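Setting Up a Small Bench Around a Cutting Mat

December - by the Pruker workshop pages

I put off sorting my bench for ages, and I'm so glad I finally gave it an evening (with a pot of tea, which helps). Start by clearing a dark, flat surface and laying your mat down square to the edge.
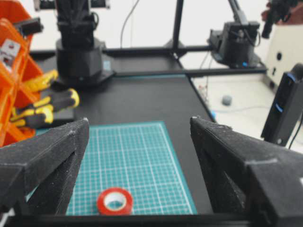
Leave yourself a good hand's width all the way round, too, so your ruler can hang over without knocking anything. Mine wandered for weeks until I put 2 strips of grippy liner under it.

Step 1. Fill the upper bins with the bulky things - tape rolls, metal corner brackets, lengths of black profile - and let the screwdrivers and utility knife live in the lower row, handles toward you.

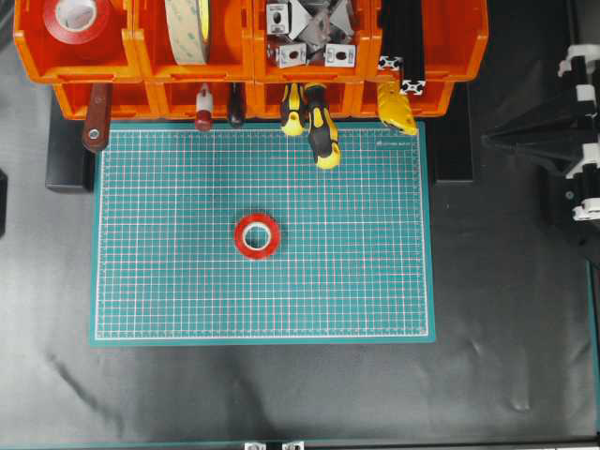 Step 2. Keep one roll of tape out on the mat, the one you reach for most, and put everything else back before you cut.

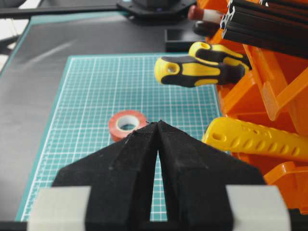

Red tape on the mat, orange bins alongside.

Related
Sterklow drawer dividers, up to 40 cm
Cleaning a tired cutting mat
12 uses for corner brackets

Contact | © Pruker, Trerkatbridge | Back to top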